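Pre-Purchase Inspection Checklist: Two-Handed Handling Cell
Date: 7/14/18
Checked by: Asuka Tsuji
Comments by: Anqi Meng, who holds the budget and would like it back

1. Finger pads grip a curved container. OK.
Comment: Ribbed grey pads, big orange Tide bottle. The scuffed label stays on the test list. Our returns look like that, and the Sestport brochure bottles do not.

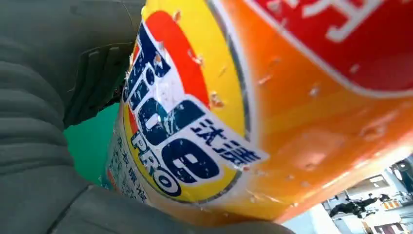

Equipment Planning Group, Trorkness Site

2. Pad replacement priced separately. NOT OK.
Comment: Girkska quotes $59 a pad and Sestport quotes "on application", a number I have met before and never liked. Get both in writing before November.

3. Guarding included in the quote. NOT OK.
Comment: Guarding is $3715 extra. Apparently the base price assumes staff with no arms.

4. Emergency stop within reach of the seated operator. TO CONFIRM.
Comment: Kılıçarslan's drawing puts it behind the cabinet. Lovely spot for a coat hook. 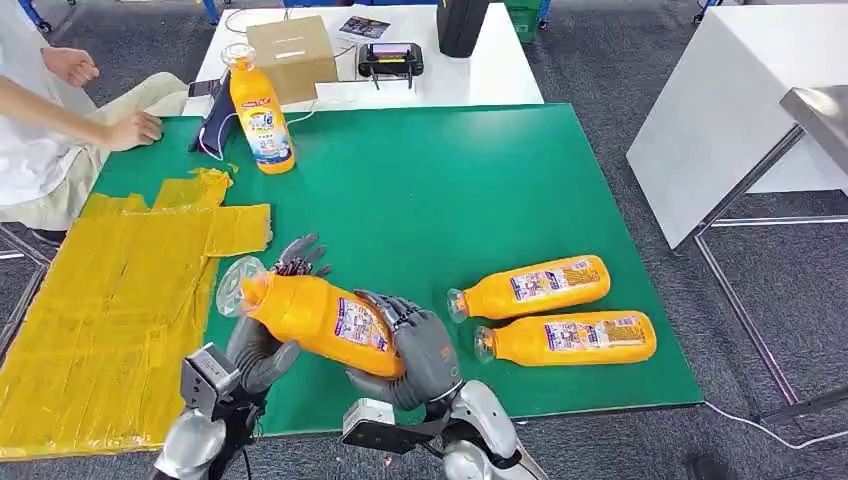

5. Both hands can share one bottle clear of the tabletop. OK.
Comment: Held sideways, cap to the left, with more bottles on the green top for the next go. I'd still budget for a tray — bottles lying on their sides have ambitions.

6. Cables off the floor and clear of walkways. NOT OK.
Comment: Thin white one across the carpet. Cable covers go on our bill, naturally. Asuka wants the heavy rubber kind and she can have them.

7. Warranty covers the hands as well as the arms. NOT OK.
Comment: Hands get 90 days, arms get longer. Ask for 6 spare fingers in the price and see who blinks.

Result: hold the purchase order. Recheck items 2, 3, 4, 6 and 7 once the revised quotes are in.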